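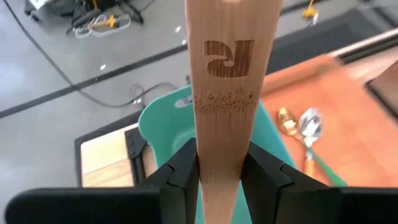

Bamboo spatula with a burned-in logo

Hands-on cultural classes when traveling -- worth it or a tourist trap?

lonepine_ish
Trying to decide whether to book one of those "learn a traditional craft from a local" things for our trip in July. The one I keep seeing is the Donati mask painting workshop in Sturitz. Two hours, you paint a carnival mask, you get a lesson on the history, you take the mask home. The reviews are all five stars and they all sound like the same person wrote them. Has anyone here done it who isn't selling something?

marrow_and_rye
Did it last year. It was fine. The teacher, Ismael Portela, knows his stuff and has been making masks for 20 years. But you don't make anything. The mask is already molded, primed and sanded when you sit down, and you pick one of 5 patterns and fill it in. My nephew's coloring books leave more up to you. The history part was ten minutes and I'd read most of it on the wall of the town museum that morning.

hgashaw
I'll push back on that. What did you expect in two hours? Paper and glue need a day to dry. I went with my mother and we had a great afternoon, and Portela spent a good while showing her how to thin the paint so the brush lines don't show. She has painted three more since.
-- Hamdia Gashaw

marrow_and_rye
I expected what the page says, "make your own mask from start to finish." If it said "paint a mask" I'd have no complaint. I'm glad your mother liked it.

lonepine_ish
That wording is what made me suspicious in the first place. How big was the group?

marrow_and_rye
We were 20 at two long tables. The listing says "intimate." 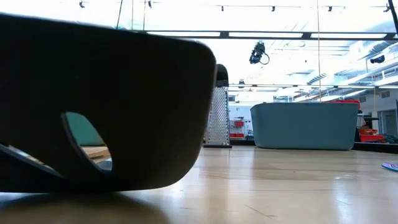 And since you're asking about size, that's my bigger gripe. With that many people the teacher gets to you twice, maybe. The rest of the time you're waiting for the gold paint to come down the table. An assistant handed out brushes and left.

t_leone
I've done the drum class in Gusisar and the mask one, and the drums were far better. You can't prefab a rhythm. You're either on the beat or you're not, and the teacher, Lemlem Wolde, will stop the whole room until you are. My forearms hurt for two days.

quietcarriage
Drum class is also a tourist product, let's be clear. The "village rhythm" they teach was put together for a stage show. A friend from Gusisar laughed when I played it for him.

t_leone
So? She told us that on the day. Said it was written for beginners and for the stage. I don't need it to be ancient, I need it to be taught well.

quietcarriage
She told you. The website says "passed down through generations." That's the stuff I can't stand, and people repeat it in their reviews like they checked.

hgashaw
By that standard no class anywhere would pass. Most traditions got tidied up for an audience at some point.

quietcarriage
Then say so on the page. It costs them nothing.

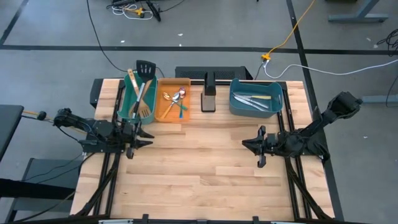 lonepine_ish
Can you book the drum class directly, or does it have to go through Vivell?
t_leone: Directly. Call the studio in the morning, before the first session, and pay when you get there. Vivell adds a fee on top and you get the same seat.

marrow_and_rye
Seconding the part about Vivell. They list 2,000 "experiences" and I doubt anyone there has sat through 500 of them. The "local favorite" badge is something the host pays for, as far as I could find out. Happy to be corrected if someone knows better.

h_tamiru
I used to help out at a weaving class they listed. We never paid for a badge, but we did get one after we raised our price. Make of that what you will. My advice is to email the teacher and ask what people do in the first half hour. If you get a straight answer, go. If you get a paragraph about magic, skip it.

lonepine_ish
OK, emailed both. Wolde's studio wrote back in an hour with the plan for the class and a note to wear short sleeves. Donati sent me a discount code.

marrow_and_rye
Was it at least a good discount?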